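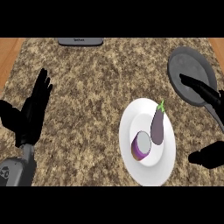

Home | Decorating | Rooms | Archive

Do you need to repaint a small living room to make it feel bigger? Most of the time a better lamp and less furniture will do more than a new color.

So says Marleny Betancur, who has been staging rentals in Ciduddale for 18 years and is tired of paint charts. "People are told white makes a room grow," she said. "I've stood in plenty of white rooms that felt like a closet."

I had my doubts about her advice too. Stagers sell a look, and a look only has to last until the lease is signed. Betancur didn't argue. "Sure. I wouldn't want to live in half of them."

What does she spend money on? Lamps, mainly, and curtains hung close to the ceiling. She once priced a "room refresh" package for a client at $587 and talked him out of it. "It was throw pillows. Pillows and a candle."

Mirrors get a shrug. "If it faces a blank wall, now you have 2 blank walls."

I asked if any of this had been tested. "No," she said. "Move the couch and see."

28 comments | 6 shares

Recent posts
Are Accent Walls Over Yet?
Rugs That Are Too Small
Corey Donnelly on Cheap Curtains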